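서서 일하는 사람의 발에 대하여
유핀 통디 씨와 나눈 긴 오후의 이야기

유핀 통디 씨를 만나면 누구나 먼저 자기 신발을 내려다보게 된다. 나도 그랬다. 린드소프 시장 뒷골목에서 신발 수선집을 하다가 지금은 여러 일터를 다니며 서서 일하는 사람들의 발과 신발, 바닥 이야기를 들어주는 분이다. 차 한 잔만 마시고 일어서려던 자리가 해 질 녘까지 이어졌다.
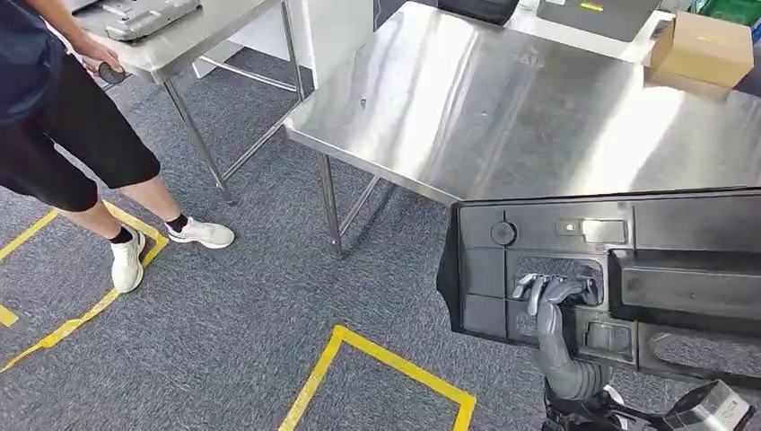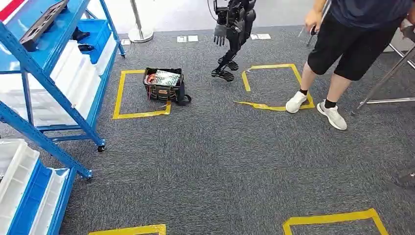

글 다라니 헴민
《스키라》 생활면 | 2019년 11월 20일

통디 씨의 작업실은 2층에 있다. 계단이 꽤 가파른데, 내가 숨을 고르며 올라가니 문 앞까지 나와서 "천천히 와요, 차는 아직 뜨거우니까" 하고 손을 흔들었다. 안에 들어서니 가죽 냄새와 생강차 냄새가 반씩 섞여 있었다. 앉으라고 내준 의자는 낮고 푹신했는데, 정작 본인은 한참 동안 창턱에 기대서 있었다. 서서 일하는 사람들 이야기를 하러 왔다고 했더니 그럼 서서 해야지, 하면서 웃는 것이다.

"나는 원래 말을 서서 더 잘해요. 수선집에 있을 때 버릇이에요. 손님이 오면 앉아 있을 수가 없잖아요. 발을 보려면 일어나서 계산대 밖으로 나가야 하고, 그러다 보면 손님도 서 있고 나도 서 있고, 그렇게 서서 한 시간씩 떠드는 거예요. 그 시절에 들은 이야기로 지금까지 먹고사는 셈이지요."

수선집은 16년 동안 했다. 펫스리에서 나고 자라 린드소프로 온 뒤 처음 얻은 가게였고, 간판도 직접 칠했다고 한다. 그때 이야기를 조금 더 들려달라고 하자 통디 씨는 벽장에서 두툼한 공책을 한 권 꺼내 왔다. 겉장이 기름때로 반질반질했다. 수선을 맡긴 신발마다 어디가 닳았는지 적어둔 공책이었다.

"처음에는 그냥 헷갈리지 않으려고 적었어요. 검은 구두는 다 비슷비슷하니까. 왼쪽 뒤축 바깥, 오른쪽 앞코, 뭐 이런 식으로요. 그런데 적다 보니까 빵집 하는 분들은 빵집 하는 분들끼리 닳는 데가 비슷한 거예요. 미용실은 미용실끼리 비슷하고요. 미용사 한 분은 늘 오른발에 무게를 싣고 서 있었는데, 본인은 전혀 몰랐대요. 내가 신발 두 짝을 나란히 놓고 보여드렸더니 한참을 보다가 '어머, 제가 이렇게 서 있어요?' 하시더라고요."

그 공책에는 113명의 신발이 적혀 있다. 통디 씨가 한 장을 펼쳐 보여주었는데, 글씨가 작고 그림이 많았다. 발바닥 모양을 그려놓고 닳은 자리에 연필로 빗금을 쳐둔 그림들이다. 어떤 쪽에는 신발하고 아무 상관 없는 메모도 있었다. 손님의 딸이 시험에 붙었다든가, 비가 와서 가게 앞 하수구가 넘쳤다든가. 나는 그 메모들이 더 재미있어서 몇 장을 더 넘겨 보았고, 통디 씨는 옆에서 그때그때 설명을 덧붙였다. 그러다 생강차를 한 번 더 데웠다.

신발만 봐서는 모자라다고 느낀 것은 어느 국숫집 주인 때문이었다고 한다.

"찰름 닐수완 씨라고, 지금도 시장 끝에서 국수를 말아요. 그분 신발은 내가 정말 공을 들였거든요. 깔창도 새로 깎고 뒤축도 낮추고, 이 정도면 됐다 싶은데도 저녁만 되면 종아리가 아프다는 거예요. 속이 상해서 가게에 가봤지요. 갔더니 바닥이 문제였어요. 솥 앞의 타일이 살짝 기울어 있더라고요. 물 빠지라고 그렇게 해놓은 거예요. 하루 종일 비탈에 서 계신 거나 마찬가지였지요. 신발이 무슨 수로 그걸 당해요."

그래서 어떻게 했느냐고 물으니, 나무 발판을 하나 짜드렸다고 한다. 한쪽을 조금 깎아서 기울기를 맞추고, 물이 지나가게 아래에 틈을 냈다. 처음 만든 것은 너무 높아서 닐수완 씨가 국자를 든 채 찬장에 이마를 부딪쳤고, 두 번째 것은 물을 먹어 뒤틀렸다. 세 번째 발판은 아직 쓰고 있다. 그 뒤로 통디 씨는 발이 아프다는 사람이 오면 신발을 받아 들기 전에 꼭 어디에 서 있느냐고 물었다.

"사람들이 신발에는 돈을 써요. 그건 알아요, 자기 거니까. 그런데 바닥은 내 것이 아니라고 생각하나 봐요. 바닥은 그냥 거기 있는 거라고요. 카펫이면 카펫, 시멘트면 시멘트, 이사 올 때부터 그랬으니까 그런가 보다 하지요. 나도 수선집 바닥을 오래도록 한 번도 의심해 본 적이 없어요."

바닥 이야기가 나오자 통디 씨의 말이 조금 빨라졌다. 딱딱한 바닥은 오래 서 있으면 무릎으로 온다, 그렇다고 푹신한 것이 늘 좋은 것도 아니어서 지나치게 무른 매트 위에서는 발목이 쉬지를 못한다, 매트 가장자리가 말려 올라오면 그게 제일 무섭다. 이런 이야기를 하다가 갑자기 내게 신발을 벗어보라고 했다. 나는 조금 쑥스러웠지만 벗었다. 통디 씨는 내 단화를 뒤집어 보더니 "계단을 빨리 내려가는 분이네" 했다. 맞는 말이라 할 말이 없었다.

수선집을 정리한 것은 손목 때문이다. 못을 빼고 가죽을 당기는 일을 오래 하다 보니 손목이 먼저 지쳤다. 문을 닫고 두어 달은 집에서 화분만 들여다보았는데, 그 무렵 옛 손님이던 유네스 엘 이드리시 씨가 찾아왔다. 제과 공방을 새로 열게 되어 직원들이 설 자리를 한번 봐달라는 부탁이었다.

"나는 돈 받고 그런 걸 해본 적이 없다고 했어요. 그랬더니 그럼 빵으로 드리겠다고 하더라고요. 빵이라면 뭐, 거절할 수가 없지요. 가서 이틀을 그냥 구석에 서 있었어요. 반죽하는 분이 어디서 어디로 가는지, 허리를 언제 굽히는지, 그런 걸 보면서요. 첫날은 다들 나를 불편해하더니 둘째 날에는 밀가루 포대 좀 잡아달라고 하데요. 그때부터가 진짜예요. 사람들이 평소처럼 움직이니까."

이드리시 씨의 공방에서 통디 씨가 바꾼 것은 별것이 없었다고 한다. 제일 무거운 포대를 허리 높이로 올렸고, 작업대 밑에 한 발씩 번갈아 올려놓을 낮은 받침을 두었다. 오븐 앞의 자리는 두 사람이 번갈아 맡게 했다. 나는 나중에 전화로 이드리시 씨에게 그때 일을 물어보았다. 그는 받침 이야기부터 꺼냈다.

"처음에는 다들 발에 걸린다고 투덜거렸어요. 저도 속으로는 이걸 꼭 둬야 하나 싶었고요. 그런데 청소하느라 하루 치워놓았더니 저녁에 누가 그거 어디 갔느냐고 찾더라고요. 통디 씨한테는 아직도 금요일 빵이라고 부르는 걸 보내드려요. 이름만 그렇고 아무 때나 보냅니다."

그 빵이 마침 작업실 탁자 위에도 있었다. 호두가 든 납작한 빵인데, 통디 씨는 손으로 뜯어서 반을 내 접시에 놓아주었다. 먹으면서 하는 이야기는 잘 받아 적을 수가 없어서 이 대목의 수첩은 거의 비어 있다. 펫스리의 어머니 이야기가 있었던 것은 분명하다. 어머니는 강가에서 천을 물들이는 일을 했고, 젖은 돌 위에 맨발로 서 있는 날이 많았다고 한다.

"어머니 발은 참 넓었어요. 발가락이 부채처럼 펴져 있었지요. 어릴 때는 그게 좀 부끄러웠는데, 지금 생각하면 그렇게 잘 서 있는 발을 나는 그 뒤로 본 적이 없어요. 저녁이면 대야에 물을 받아서 같이 발을 담갔어요. 말은 별로 안 하고요. 어머니가 내 발뒤꿈치를 엄지로 꾹 누르면 그게 이제 자라는 뜻이었어요."

통디 씨는 요즘도 자기 전에 발을 주무른다. 방법을 알려달라고 했더니 방법이랄 것도 없다면서 손으로 시늉을 해 보였다. 발바닥 가운데를 먼저 누르고, 발가락 사이에 손가락을 하나씩 끼워 천천히 돌리고, 마지막에 뒤꿈치를 감싸 쥔다. 한쪽에 5분이면 된다고 했다. 그런데 하다 보면 졸려서 한쪽만 하고 잠드는 날도 많단다.

신발은 어떤 것이 좋으냐는 질문도 빠뜨릴 수 없었다. 독자들이 제일 궁금해할 것 같았다. 통디 씨는 상표 이야기는 하지 않으려 했다. 다만 로소스포트라는 동네 가게에서 재고로 나온 운동화를 사서 안창만 갈아 신는다고, 그건 자기 발에 맞아서 그런 거니까 따라 사지는 말라고 거듭 당부했다.

"저녁에 사세요. 발이 부어 있을 때요. 그리고 두 짝 다 신고 가게 안을 좀 돌아다녀요. 주인이 눈치를 줘도 돌아다녀요. 나는 약 100걸음은 걸어보라고 해요. 끈은 꼭 위까지 다 매고요. 서서 일하는 분들은 끈을 헐렁하게 매고 편하다고들 하시는데, 그러면 발가락이 하루 종일 신발을 붙잡고 있어야 해요. 아, 그리고 양말! 양말 이야기를 하면 또 길어지는데."

정말로 길어졌다. 발목이 짧은 양말과 긴 양말, 솔기가 발가락 위로 지나가는 것과 앞으로 지나가는 것, 구멍 난 양말을 기워 신을 때 실을 너무 팽팽하게 당기면 안 된다는 이야기까지 나왔다. 통디 씨의 조카 다라니 프롬마 씨가 중간에 들렀다가 양말 이야기가 시작된 것을 알고는 내게 눈짓을 하며 장바구니만 두고 나갔다. (나와 이름이 같아서 통디 씨가 "다라니!" 하고 부를 때마다 둘 다 고개를 들었다.)

조카는 지난 5월부터 통디 씨의 일을 거들고 있다. 공책의 그림을 깨끗이 옮겨 그리고, 찾아갈 일터와 날짜를 맞춘다. 언젠가 그 그림들을 묶어 작은 책을 내고 싶다는 것은 조카의 생각이고, 통디 씨는 남의 닳은 뒤축을 누가 돈 주고 보겠느냐며 손사래를 친다. 그러면서도 표지는 갈색이 좋겠다고 했다.

일터에 가면 제일 먼저 무엇을 하는지도 물었다.

"인사하고, 같이 서 있어요. 그게 다예요. 어디가 아프냐고 처음부터 물으면 다들 괜찮다고 하거든요. 특히 나이 든 분들이 그래요. 한참 같이 서 있으면 누가 벽에 엉덩이를 기대요. 선반 기둥에 손을 짚는 사람도 있고요. 자주 짚는 데는 페인트가 닳아서 반들반들해요. 그걸 보고 아, 여기에 앉을 데가 하나 있어야겠구나, 하는 거지요."

앉을 데라는 말이 조금 뜻밖이었다. 서서 일하는 법을 가르치는 분인 줄 알았다고 하자 통디 씨는 한참 웃었다.

"잘 서는 법 같은 건 나도 몰라요. 아무리 잘 서 있어도 오래 서 있으면 힘들어요. 의자 하나 놓아달라고 주인한테 말하는 게 제 일의 절반이에요. 손님 앞에서 앉아 있으면 게을러 보인다는 분들이 아직 많아요. 그러면 나는 그분한테 오늘 하루만 같이 서 계셔보라고 해요. 점심 전에 의자가 나올 때도 있고, 끝까지 안 나올 때도 있고 그래요. 안 나오면 다음에 또 가지요."

속상한 적은 없느냐는 물음에는 대답이 조금 늦었다. 통디 씨는 공책을 덮어 무릎에 올려놓고, 어느 세탁소에서 일하던 분의 이야기를 해주었다. 신발도 바꾸고 매트도 깔고 할 수 있는 것은 다 했는데 결국 무릎이 나빠져 일을 그만두었다고 했다. 조금 더 일찍 갔으면 어땠을까 하는 생각을 아직 한다고. 이름은 쓰지 말아달라고 해서 쓰지 않는다. 지금은 강 건너에서 채소를 기르며 지내고, 가끔 못생긴 가지를 한 봉지씩 보내온다고 했다.

창밖이 어둑해져서야 나는 신발을 다시 신었다. 통디 씨는 문간에 쪼그리고 앉아 내 끈을 당겨보더니, 풀어서 아래쪽부터 다시 매라고 했다. 시키는 대로 했더니 확실히 뒤꿈치가 덜 놀았다. 남은 호두빵은 종이에 싸서 가방에 넣어주었다. 다음 주에는 시장 어귀의 약국에 가기로 했는데, 거기 약사가 계산대 뒤에 방석을 숨겨두고 쓴다는 소문이 있어서 확인을 해봐야 한단다. 계단을 내려가는데 위에서 "천천히!" 하는 소리가 들렸다.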